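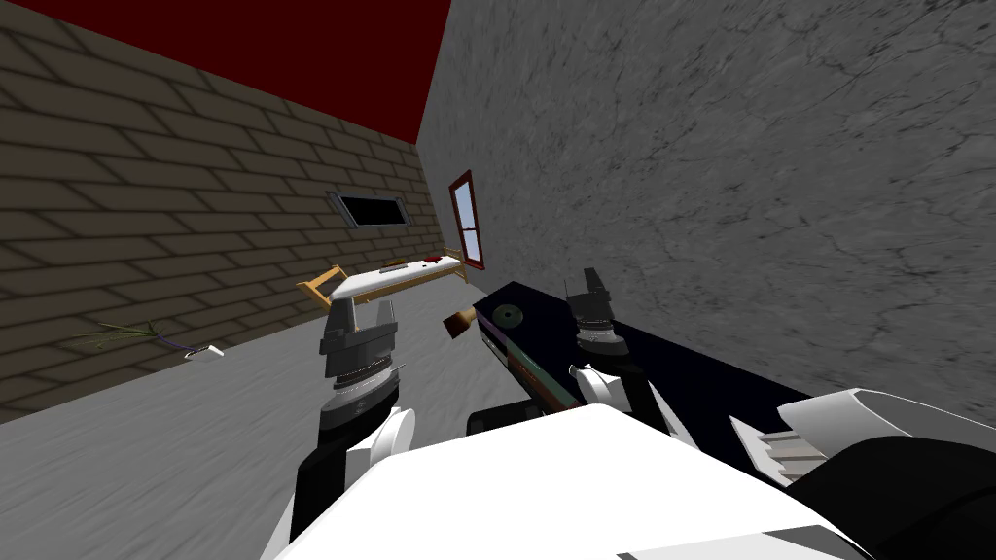 Rania Obeidat在上一篇下面留言，说双臂机器人进了他们的整理间以后，叠布、搬椅子的时间少了，可大家每天多出一堆零碎事：先把房间在电脑里摆一遍，再把真房间收拾成机器人认得的样子，出了错还得有人写下来。她问这些零碎事有没有省力的办法，最好是不懂编程的人也能照着做。

Shboul车间做的也是这一类活：客房家具送回来，擦净、修补、归位，再配好小件送出去。我们在Skolport的这个点从七月开始用双臂机器人，平时先在模拟房间里试动作，试过了再放到真房间里跑。下面是攒下来的一些做法，按一天里碰到的先后写，有些在家里收拾屋子也用得上。

开工前：先摆模拟房间

模拟房间不用做得漂亮。墙是砖墙还是石墙，照着材质库里现成的选就行，要紧的是家具的位置和高度。我们量三样：台面离地多高，台面边到墙多远，两件家具之间能不能过手臂。用钢卷尺量，别用软尺。

量完写在纸胶带上，直接贴在家具背面。以前写在本子里，本子总在别人手上。

矮长的木框家具最容易出问题。台面低，端头又有竖起来的木架，夹爪从侧面过去常常蹭到。模拟里让手臂从正面进，慢速走一遍，看木架和腕部之间还剩多少空。少于18毫米就把家具往外挪，别去改动作。

小件可以先放两三样，不要一上来就摆满。等空手走顺了，再把红的、橙的这类颜色显眼的小东西放上台面，让机器人一样一样去拿。颜色和台面接近的留到最后试。

植物要单独考虑。细叶子在真房间里会晃，模拟里多半不晃，所以真花盆一律放到手臂够不着的地方。家里用扫地机的也可以这样做，把垂下来的叶子剪短或者垫高花盆，比每天去捡叶子省事。

视角歪的时候怎么看

从机器人头部的位置看出去，房间常常是斜的，墙和桌子拉得很长，刚接手的人会以为模型坏了。先别动设置，找两样东西对一下：墙角的那条线，和家具台面的长边。这两样跟平面图对得上，房间就没问题。

看距离不要凭眼睛。近处的手臂显得很大，远处的台面显得很窄，凭感觉说“还差一点”，差得往往很多。读屏幕上的数，或者让手臂停在那里，换一个俯视角度再看。

Walid Azar的习惯是把俯视图打印出来，用铅笔画手臂要走的线，画完夹在工位旁边的板子上。铅笔比记号笔好，改起来方便。

真房间：地面和台面

地面每天早上扫一遍，下班前再拖。拖完等干透再开机，湿地面反光，摄像头容易认错边。灰色地面上有拖把留下的长条印子，用半干的布顺着一个方向擦就能去掉，醋水按一比十兑，石材地面不要用醋。

台面上的胶印用温热的湿布捂一会儿，再拿塑料刮片推。不要用金属刮刀，刮出来的亮痕会被当成物件，夹爪会一直去抓那里。我们有一张白台面就是这么废掉的，后来翻过来用背面。

深色台面有灰就很明显，也很难看清上面的深色物件。要么铺一块浅色布，要么把深色的东西换个地方放。布的四角用夹子固定，别用图钉。

彩色的布条、绑带、包装绳用完马上收进盒子。搭在桌沿上的绳子是最常见的停机原因，夹爪带住一头，整张桌子上的东西都跟着走。

夹爪和手腕的清洁

夹爪指面每班擦一次，用不掉毛的布蘸一点酒精，拧到不滴水。指缝里的木屑用软毛刷，旧牙刷也可以。手腕上有一圈一圈的金属环，缝里容易积粉，用吹气球吹，别用压缩空气，粉会往里走。

白色外壳沾了手印，用中性洗洁精兑水擦，再用清水布过一遍。深色油渍先用小苏打糊敷着，过一阵擦掉。外壳接缝的地方不要让水停着。

擦之前断电，并且把断电牌挂上。两个人一起干的时候，谁擦谁挂，谁挂谁摘。

人的活变成了什么样

Irent给我们排工时的时候，原先只算搬运和修补。用上机器人以后，搬运那一栏短了，别的栏长了：摆房间、看着它跑、清障、写记录。头两个月这些都没算进工时，大家干完了自己的活再去补记录，经常晚走。后来在排班表上单列了“看护”一项，晚走的情况才少下来。别的车间要上机器人，建议第一天就把这一项列进去。

看护的人不要同时做精细活。打磨到一半听见报警，手一抖，边就毁了。可以安排剪线头、配螺丝、叠布袋这类随时能放下的事。螺丝按袋分，每袋100颗，称重比数着快，秤先用空袋归零。

看护一班最多两小时换人。盯着手臂反复做一个动作，人会走神，换下来的人去做站着的活，走动一下。

老师傅的经验要留个地方写。哪种木头的抽屉受潮会胀，哪张椅子的腿是后配的，机器人不知道，排程序的人也不知道。我们在墙上挂了一本活页夹，一件家具一页，想起什么写什么，字难看没关系。现在编动作之前先翻这本夹子，返工比七月刚开始那阵少。

腰腿上的负担确实轻了，重的床架不用人抬。手腕和眼睛的负担多了些，屏幕放低一点，鼠标垫换厚的，工位灯从侧后方照过来，会舒服不少。

也有人不喜欢这样干。车间里有两位更愿意做手工修补，现在就专门接雕花和藤编的件，这部分机器人本来也不碰。让人自己挑一次，比轮流硬排要好。

记录怎么写才有用

写三句话就够：停在哪一步，当时台面上有什么，人做了什么才继续。不用写原因，原因留给后面的人查。

位置不要写“左边那个”。从机器人看和从门口看，左右是反的。我们用墙来说，靠砖墙、靠窗、靠门，谁看都一样。

编号写全。106号架和16号架混过一次，整车的小件配错，送到地方才发现。现在架子两头都贴号，数字有手掌那么高。

Flisel的记录软件可以语音输入，戴手套的时候方便，但车间吵，型号和数字常常听错，录完看一眼再存。

小东西的收纳

练习用的小件单独装一个带盖的箱子，和发货的分开。箱盖里面贴一张清单，收工照单放回去。掉在家具后面的，用长尺头上缠一圈双面胶去粘。

布、毛巾和桌旗先喷一点水抚平再叠，折痕浅，夹爪也好找边。家里叠床单可以照做，喷完放几分钟再动手。

台面木框用得久了会发涩，薄薄打一层蜂蜡，用旧棉袜推开，隔夜再擦亮。打过蜡的件当天不要交给机器人，夹着滑。毛刺用400目的砂纸顺着木纹带两下，粉尘擦干净再上蜡。

收工

手臂收回到停放的位置，夹爪张开。模拟房间存一份，名字用房间号加当天的班次，不要写“最新”“最终”。地上的东西捡干净，花浇水，窗关好。排班表翻到第二天那页，看护的名字如果空着，当场填上。

Rania问过的布料夹爪垫片，我们试了两种，软的那种抓毛巾好用，就是洗几次边会卷。洗的时候装网袋，低温，平铺晾，不要夹着晾。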